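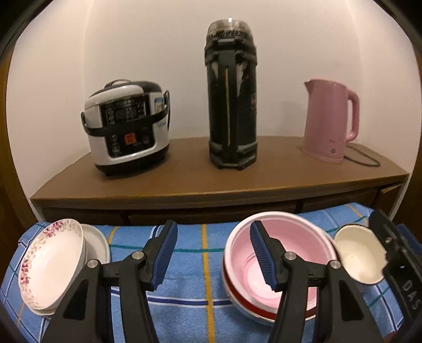 The shared kitchen at Drondona House will be closed for cleaning on Thursday from 2 p.m., so please have your bowls washed and put away by lunchtime. The rice cooker, the tall thermos flask and the pink kettle stay out on top of the low cabinet, where everyone can reach them. The blue checked cloth goes in with the laundry that afternoon – anyone with bowls on it should move them first. Clean bowls can go back on the cloth from Friday morning.

Ruoxi Fu has asked that the kettle be emptied at night. She also has the descaling powder, and one packet does two treatments. Please see her in room 309 if you would like to take a turn.

Crisanto Layug is collecting spare lids and rice paddles for the drawer by the sink. Leave them with him or at the front desk – with your room number on a slip of paper if you want them back.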